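About Us

Loltthorpe Breakfast & Function Supply. Family firm, one warehouse, 2 vans, too many boxes of teaspoons.

What we do: hire and sale of buffet and breakfast equipment. Small hotels, church halls, wedding barns, school staff rooms. Chafing dishes, toasters, urns, drink dispensers, linens, trays. If it sits on a buffet table we probably have it, and if we don't we know who does.

How it started. A bed and breakfast on the Mirnon road closed and we bought the whole dining room in one go. Meant to sell it on. Then a neighbor needed cups for a funeral tea, then a school rang, and that was that. The first catalog was a single sheet, both sides, with the prices wrong on the back.

Now we list 1389 items, most of them on the shelf on any given day. Fifteen of us on the payroll, including the weekend crew and the two who only do dishwashing (best paid per hour, ask anyone who has scraped egg off a chafing dish).

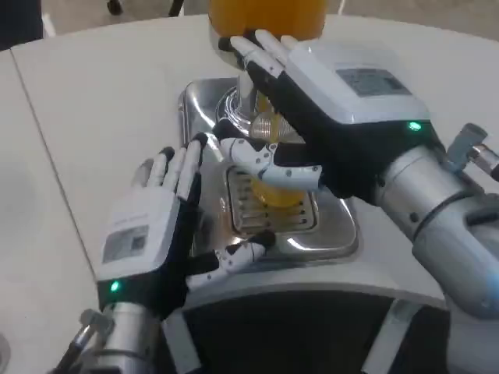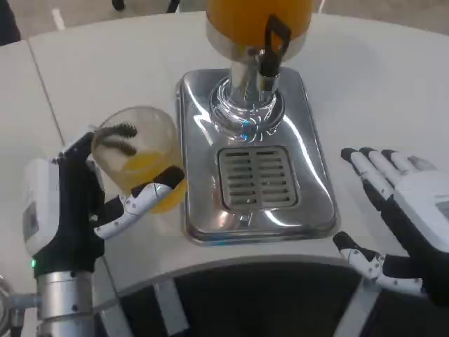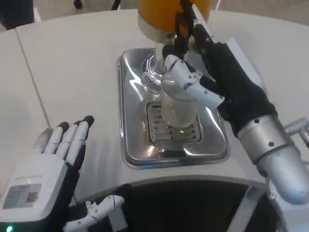

Cold drinks are the fastest growing part of the business and the part we get the most calls about. Mostly it's how many dispensers, where to put them, and why is the table sticky. Put them at the end of the line, not the start, people need a free hand for the plate. Look for a steel base underneath like the one on the white table, a rim that stands up a bit, and wipe it between rushes. Chrome shows every fingerprint so we send a cloth with each unit. Please send the cloth back. Orange juice outsells everything else we get asked about, apple a long way behind.

Where we deliver: Loltthorpe, Mirnon, Dabbas and the villages in between. Geveck on Thursday only, the bridge is still one lane and we're not paying for another mirror. Further out by arrangement, call first.

Hire terms in short. Minimum order is 6 place settings or one large item. Deposit when you book, balance on delivery. Return things rinsed, we do the proper wash here. Breakages charged at cost, chips under the rim we let go. August books up early becuase of weddings so get in by spring if you can.

Sales: ex-hire stock goes out twice a year from the side door. Mugs by the crate, odd saucers, toasters that have been tested and labeled. Cash or card. No holding items over the phone, we tried it and it ended in a row over a soup kettle.

Showroom is upstairs above the warehouse, ring the bell on the left. Parking round the back, mind the pallets. Open mornings, closed for lunch, open again untill five. Quotes by email usually same day, longer in wedding season.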